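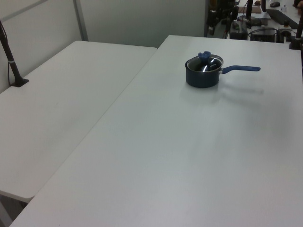
Llevo tres semanas con la misma hoja de cálculo abierta y ya le tengo cariño. Es la del presupuesto para el año que viene, la que hay que entregar en febrero, y este año me ha tocado a mí (el año pasado me libré y no supe valorarlo). Así que os cuento cómo va, que varios me habéis preguntado por correo en qué se va el dinero cuando montas un puesto de manipulación pequeño.

Empiezo por lo que menos luce: las mesas. Yo venía convencida de que había que comprar un banco industrial, de esos que pesan como un coche, y pedí precio a Sterwood. Cuando llegó la oferta me reí un rato y la cerré. Nos quedamos con las mesas blancas y todo sujeto con mordazas, y lo que ahorramos ahí se va a las pinzas, que es donde de verdad me duele no tener repuesto.

Porque esa es otra — los repuestos. En la primera versión del presupuesto puse una pinza y ya está, tan contenta. Luego miré los plazos de Plukov: 38 días para un par de dedos. ¡38 días! Con el puesto parado todo ese tiempo, el juego extra se paga solo, así que ahora la línea dice tres juegos y no pienso negociarla.

Con los cables me pasó algo parecido. Tenía apuntados 330 euros para "cableado y varios" y me parecía una exageración, hasta que me senté a sumar alargadores, hubs, bridas y esos adaptadores que siempre compras con prisa y al doble de precio. Se quedó corto, claro. Si estáis haciendo vuestra lista, separad el "varios" en líneas de verdad, aunque dé una pereza horrible.

Y luego están los objetos. Me encanta esta parte del presupuesto porque es la única que puedo explicar en casa: cazos, tapas, cosas de cocina normales y corrientes. Quiero 18 piezas para empezar, con mangos y pomos de formas distintas, y buscando sobre todo tapas de cristal, que con los reflejos dan mucha guerra a las cámaras y prefiero pelearme con ellas desde el principio.

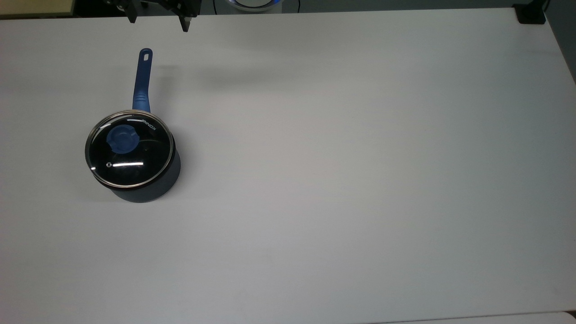
*El cazo azul de KONIG con su tapa, y la pinza abierta por encima.*

Me queda por decidir el mantenimiento. Shezi ofrece un contrato anual y Tanier cobra por visita, y cada vez que hago la cuenta me sale ganador uno distinto, según lo optimista que me haya levantado. De momento he dejado las dos opciones en la hoja, en amarillo, y mañana pido que me desglosen los desplazamientos.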